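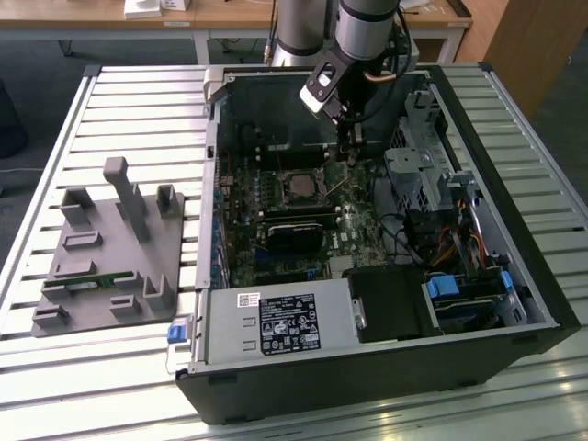 by Głowacki

Paltetti Fixture Plate, revision 3

A gray printed plate that holds small computer parts still so a robot arm can pick them up. It has no motor, no app and no opinion about your network. You put it next to an open desktop tower, set a memory module in the slot, and then spend your evening finding out that the hard part was always going to be the software.

We built it at Janitz, the shared workshop where I pay for a shelf and use several. The job was to teach an arm to put memory in an old Dell and take it out again. Old desktops are good for this. They lie flat on their sides, the boards are sturdy, and if you bend something the neighbors offer you another one from the garage, whether you wanted it or not.

Before the plate, modules sat on a folded dish towel. A towel is soft and cheap and never in the same shape twice, so the arm would reach very confidently for a place where the module had been on the previous try.

What you get

The plate, printed in one color, which is gray. Slotted supports for a memory module, the tall post, U-shaped holders, and a number of low blocks with slots for smaller cards. A bag of hardware for fixing it to a slotted table. A sheet of paper with the slot positions measured from the lower left corner, because somebody will measure from the wrong one and it may as well be in writing. 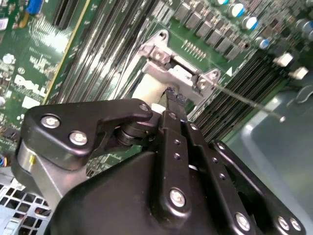 Fingers matter more than you'd think. Most hobby grippers ship with smooth pads, and a memory module held by smooth pads will pivot the moment it touches anything. Put something grippy on there. We also suggest going slow on the last bit of travel into the slot, then slower than that. Boards have tall parts on them, and your arm doesn't care about capacitors.

The supports hold the module on edge with the middle left clear, so there's room for a finger on each side. If your fingers are very wide, write before ordering and we'll move the supports apart. It costs nothing extra and takes us a few days, mostly days when the printer is busy with somebody's chess set.

Will it fit my table?

It was drawn for the Aronum slotted table, and that's the one the hardware bag fits. Other slotted tables probably work with your own nuts. On a kitchen table use clamps. Double-sided tape works too, up to 9 cycles in our testing, after which the plate begins to wander and you begin to doubt your calibration. 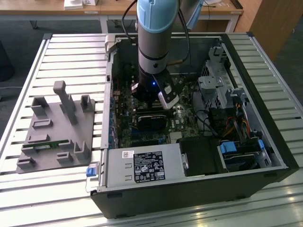 Plate at left with a memory module in its supports, computer on its side next to it.

Square to the table is nice but you don't need it. Touch off on two corners, let your script work out the angle, and leave the thing alone. Please don't nudge it straight afterward because it looked untidy. I have lost an entire November afternoon to tidiness.

Prices

Printed plate with hardware bag: $171
Same, with supports moved to suit your fingers: $171
Plate plus a spare tall post: $193

The spare post exists because the post is tall and elbows are everywhere. Revision 2 owners can use it too, with a little filing.

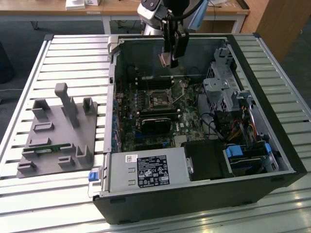 Leave yourself clearance on the computer side. The drive cage stands up higher than the board does, and a path that goes straight from plate to memory slot at low height will eventually meet something metal. Lift, cross over, come down. It adds a couple of seconds per move and saves you explaining a noise to the whole workshop.

Unplug the computer first. Tuck back any loose cables near the slots, and again after lunch, as they come back.

Not included: arm, gripper, computer, memory, table, patience. Pickup at Janitz is free in the evenings. For shipping, use the order form and tell us which gripper you have.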